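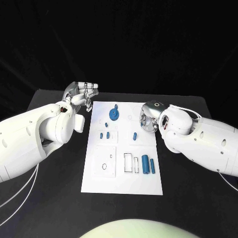
Vol. 18, No. 2

Two-arm cell in Skotdale returns to work after hand service

The two-arm assembly cell at the Pavley workshop in Skotdale is running again after a stop for maintenance. The work took 2 shifts and concerned mostly the hands, the cables in the wrists and the layout sheet on which the parts are placed before each run.

The cell is used for practice assembly of small blue parts: a gear, several pegs and cylinders of different thickness. The parts go to white plates and to positions which are printed as outlines on a white sheet in the middle of the table. Both arms work over the same sheet, so a small error in one of them is quickly noticed by the other. In the weeks before the stop, the operators wrote in the cell log that thin pegs were more and more often put down beside their place. The thick cylinder gave no trouble.

The service was done by Dritberg, the company that also installed the cell. The counter showed 2,355 completed runs at the moment of the stop. According to the maintenance plan of the workshop, the finger joints should be checked much earlier, but the check was moved two times on account of urgent orders. Pavley has now changed the plan, and the cell will ask for confirmation of the check before it lets the operator start a new series.

The technicians began with the hands. Each finger was moved by itself through its full travel and the play in the joint was written down. In one hand, two joints had more play than the limit allows, and the links were exchanged. The small cables between the finger segments were cleaned and inspected for wear. One of them had a flattened place close to the knuckle and was replaced also, although it still gave a good signal.

The second task was the cable that goes along the outside of the arm. It had been fastened too short after an earlier repair, and with the arm stretched far over the table it pulled on the wrist. It is now laid with a longer loop. The operators are asked to look at this loop at the start of each shift and not to fix it with tape.

After this the sheet was changed. The old one had become wavy at one side from cleaning with too much liquid. The new sheet is from Ogura, which also prints the labels for the workshop, and it has the same outlines in the same places. It must lie completely flat. Even a low wave can make a standing peg lean, and then the fingers close on it at a wrong angle. Dritberg recommends to wipe the sheet only with a dry cloth and to put in a new one when the outlines become pale.

The last part of the work was the calibration. With the arms held above the sheet, the technicians brought each hand over the printed marks in turn and corrected the positions in the controller. The gear was used as the main reference, as its center peg is easy to find from above. The work at the table was done at low speed, and only when both arms passed all marks was the speed raised in steps. The first attempt was not accepted. The right arm came to its marks correctly from one direction, but not from the other, and the cause was a screw in the arm mount which was not tightened to the full value. After the screw was tightened, the calibration was repeated from the beginning.

A test series of 1,342 runs followed, and the cell was given back to the operators in September. During the series, 18 runs were interrupted. In most of these cases a peg was placed by the operator outside its outline before the start, and the cell stopped as it should.

Pavley keeps one set of spare finger links and one spare cable in the cabinet beside the cell. A second set is ordered. The new check list hangs on the cabinet door, and the old one should be thrown away, including the copies in the night shift folder.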